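Posted Monday, by Cor Verschueren
Re: Reset dates on the Grernura floating-rate notes

Niall Laing wrote:

> The June payment on the Grernura notes came in lower than my sheet
> said it should. I have the margin at 248 basis points over the
> reference rate, as in the final terms. The gap is small but it is
> there on all of my holdings. Has the agent made a mistake, or is
> the rate fixed on a different day from the one I am using?
> Also, does the same thing apply to the Pasaribu paper?

Niall,

The margin is right. The difference comes from the observation period. You are taking the overnight rate for each day of the interest period itself. The final terms use a lag, so each day's rate is read from an earlier business day. In a flat market the two methods give almost the same answer. When the central bank moves the rate near the start or end of a period, they do not.

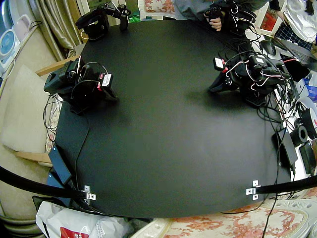 Black table with the two arms, left and right.

The terms for the older Grernura series set the lag at 2 business days. The newer series has 10. Check which one you hold before changing the sheet, as the names on most brokers' screens are cut short and look the same.

You will also need to look at the weighting. A Friday rate normally counts for 3 calendar days. With a lag, there are two ways of doing this: the weight can follow the day on which the rate was published, or it can follow the day in the interest period to which it is applied. Grernura uses the second. I had this wrong in my own sheet until July.
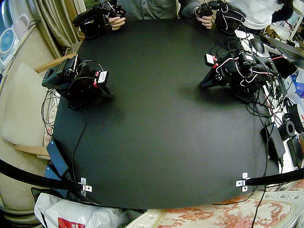

Pasaribu

The Pasaribu notes are a different case. They still pay a rate set once, at the start of the period, so no compounding is needed and no lag applies. The only adjustment is for holidays. If the payment date falls on a closed day it moves to the next open one, unless that would take it into the next month, in which case it moves back. Interest is adjusted to match, so the payment changes as well as the date.

Alistair Cowie asked last month whether the Runetti issue follows the same rule. It does for dates. Interest is left unadjusted.
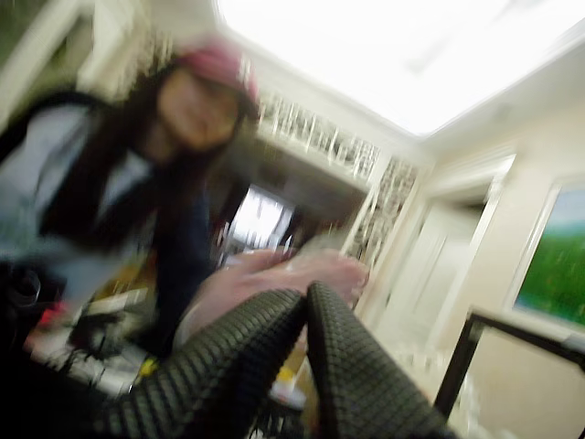

Checking the agent's figure

Ask your broker for the compounded rate used by the agent, to at least four decimal places. The rounded figure on the contract note is no use for this. Then run the period with the correct lag and compare rates before comparing cash. If the rates agree and the cash does not, the usual cause is the day count. Grernura is actual/365; Rory Leckie's template, which many on this list started from, has actual/360 as the default.

A floor at zero is applied to the reference rate before the margin is added. It has no effect at present levels, but leave the cell in.

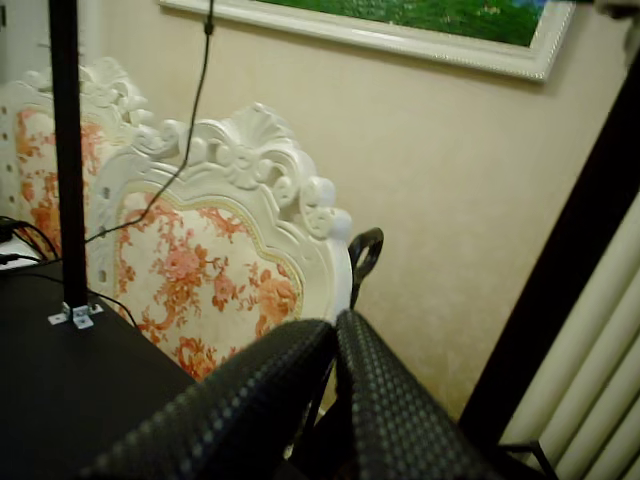 Gripper fingers and the carved white chair.

On the Grusar notes, I have not seen the amended terms and would not rely on the draft that Ashton Trevaskis forwarded. The fallback wording in it refers to a schedule that was missing from the file.

Regards,
Cor

2 replies | 0 shares
Contact the list owner | Messages remain copyright of their authors | Back to top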